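Skindora Parish Hall: heating and insulation works
Second progress report to the Lahlou Fund
Prepared by Dezső Barta, project officer

Reporting period: from the release of the second instalment to the completion of loft works. The report follows the headings in Schedule B of the grant agreement. Costs are given in the separate claim form and are not repeated.
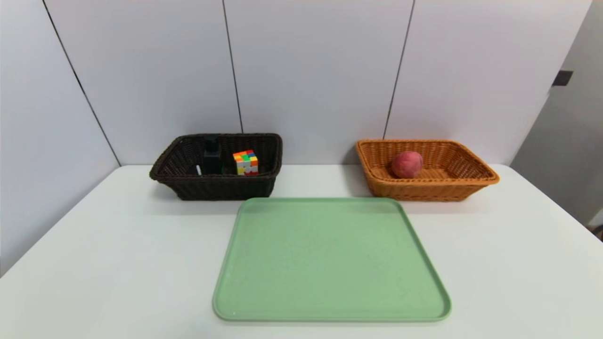
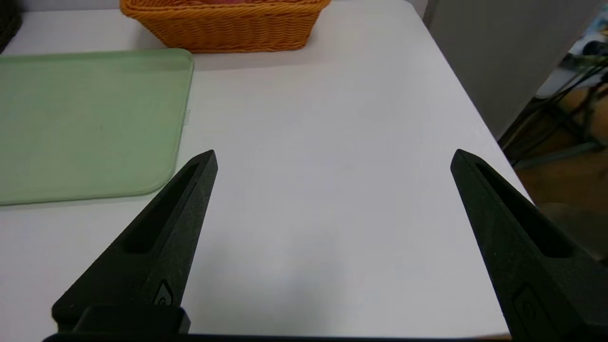
Page last changed: Saturday, March 22, 2025

1. Position against programme

The loft insulation is complete over the main hall and the east wing. The existing quilt was lifted, the joists were inspected, and new mineral wool was laid in two layers, the second at right angles to the first. Eaves ventilation has been kept clear with card trays fixed between the rafters. The building inspector has seen the work and raised one point, dealt with under section 4.

The replacement of the boiler is behind programme. The old boiler has been drained and disconnected but is still in the plant room. The new unit, supplied through Dondeleck, was delivered with the wrong flue kit and the contractor will not start the installation until the correct kit is on site. Dondeleck has confirmed the order in writing. We expect the installation to take 19 working days from delivery, including flushing the pipework and balancing the radiators.

Secondary glazing has been fitted to the north windows. The south windows were taken out of the scope at the last variation and remain single glazed.

2. Gas use and temperature records

Meter readings have been taken weekly as required. Over the four weeks before the boiler was disconnected the hall used 962 kWh of gas. This figure is not corrected for outside temperature and should not be set directly against the baseline in the application, which was a full heating season divided by weeks. A corrected figure will be given in the final report using degree days from the nearest weather station.

Temperature loggers are in place in the main hall, the kitchen, the upper meeting room and the plant room. The plant room logger stopped recording when its battery failed and 28 days of readings were lost. The battery has been replaced and the logger now records every half hour. The other three records are complete.

The main hall record shows the expected pattern. Before the loft work, the room lost heat quickly once the boiler switched off and reached its overnight low well before the morning session. After the loft work and while the old boiler was still running, the fall was slower. The period is short and included a mild spell, so no saving is claimed from it.

3. Temporary heating

Electric convector heaters have been hired from Amero for the main hall and the upper meeting room. They are on separate circuits following advice from the electrician, and users have been asked not to run the kitchen urn and the hall heaters together. The hire is charged to the contingency line. The evening groups have been moved upstairs where numbers allow, and the Sunday booking has gone to the school for the time being.

4. Matters arising

4.1 Pipe lagging. The inspector asked for the cold water pipes above the east wing to be lagged, as they now lie on the cold side of the insulation. The contractor has done this at no extra charge. The tank has an insulated jacket on the sides and top only.

4.2 Loft hatch. The original hatch was neither insulated nor draught-sealed. A new hatch has been fitted with a compression seal. The landing ceiling needs making good where the old frame was wider than the new one.

4.3 Damp in the east wing. A patch of staining was found on the gable wall behind the quilt. Moisture readings were high at the top of the wall and normal lower down, which points to the verge and not to condensation. The mortar at the verge has been repaired. The wall will be read again in July before it is redecorated.

4.4 Radiator valves. Two of the thermostatic valves in the main hall are seized and will be changed while the system is empty. The cost falls within the contractor's rate for sundries.

5. Changes requested

We ask the Fund to agree the following:

a) an extension of the completion date to the end of July, to allow for the flue kit, the installation period and the second set of moisture readings;

b) the transfer of the unspent glazing allowance for the south windows to the contingency line, to cover heater hire.

No increase in the total grant is sought.

6. Next period

Removal of the old boiler and installation of the new one. Commissioning and handover, with the controls set to the hall's booking times. Making good to the landing ceiling. The next report will be sent once the commissioning certificate has been received, with a copy attached.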